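Chapter 4
Saving, Save Files and the Price of a Second Slot

Draft for class use, 05/11/2024. Page refs to come.

By the end of this chapter you should be able to

explain the difference between a save state, a checkpoint and a profile
describe how a small game writes its save to disk without wrecking the old one
argue for or against charging players for extra slots

You'll need the sample project from Chapter 3 (the farming one, Tastance). If yours is broken, grab a fresh copy, don't waste a week fixing it.

4.1 Why start here

Most books leave saving till the end. Bad idea. Saving touches everything: inventory, map, quests, the clock, the random seed. Bolt it on late and you end up rewriting half the game. Tastance shipped its first build in June with no save system at all, just a level code you wrote on paper. Fine for a demo. The full game has 40 fields, each with soil, crop, moisture and owner. Try writing that on paper.

So we build it now, while the game is still small enough to hold in your head.

4.2 Three words people mix up

Save state. A dump of everything in memory at one moment. Emulators do this. Quick to make, huge, and it breaks the minute you patch the game, as the layout of memory has moved.

Checkpoint. A spot the designer chose. You die, you go back there. Usually only a few values get kept: which door, how much health, which key. Small files. Players grumble when they're too far apart, and fair enough.

Profile. The stuff that belongs to the player and not to the run. Volume, controls, colour settings, unlocked hats. Keep this in its own file. Always. Somebody deletes a run and loses their button layout, you will hear about it.

Reviews and forum posts use the three as if they were the same thing. In this book they aren't. If an exercise says checkpoint it means checkpoint.

4.3 What goes in the file

Start with a list of everything that can change. Then cross out anything you can work out again from something else. In Tastance the height of a crop comes from the day it was planted, so store the day and skip the height. Total money earned, though, can't be rebuilt from money in hand. Keep both.

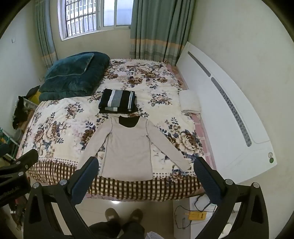 Second pass: anything tied to the art. Never store a picture's file name in a save. Artists rename things. Give each item a number, 1 up, never reused, even after the item gets cut. The Tastance table has a hole at 27 where a turnip used to be, and it stays a hole. Reuse the number and old saves will load with someones turnip turned into a tractor.

Third pass: version number. First thing in the file, before anything else. One line of code. You'll forget it once in your career and then never again.

4.4 Writing it safely

The naive way is to open the old save, empty it, write the new one. If the power goes in the middle you have no old save and half a new one. The usual fix comes from Unix habits and is older than most of your students' consoles:

write the new save under a temporary name
flush it to disk
rename it over the top of the old one

The rename either happens or it doesn't. Keep the last good copy as well, under a third name, and load that if the first fails its checksum. Consoles wrap all this in their own calls, so read the platform notes, but the order of events is much the same.

Autosave adds one more worry. Don't fire it while the player is falling into a pit. Test for a safe moment: feet on the ground, no enemy close, no dialogue open.

4.5 Slots, and who pays for them

Storage on a player's own machine costs the studio nothing. Storage on a server costs a bit. Neither fact has much to do with what gets charged.

Our case for the chapter is Ineo, an online dungeon game published by Goossens. It launched with one character slot per account. A second cost 1,299 gems. Players worked out pretty fast that gems came in bundles which never quite matched the price, so you always bought more than you needed. The forums went off. Goossens dropped the charge after 18 days and gave everyone a second slot, but nearly a quarter of the review scores never recovered.

Two things to notice. The slot itself was cheap to provide, and players knew it. And one slot meant you had to delete your character to try a different class, so the charge sat right on top of the most fun part of the game. Selling hats would of caused far less trouble.

We come back to Ineo in Chapter 9 with the full pricing table. For now keep it in mind as you design the menu, because the number of slots is a design choice first and a shop item second (if at all).

4.6 Before you go on

Open the Chapter 3 project. Find every variable that changes during play and write them down, by hand, on one sheet. Mark each one R for run, P for profile or X for can be rebuilt. Bring the sheet along, 4.7 starts from it.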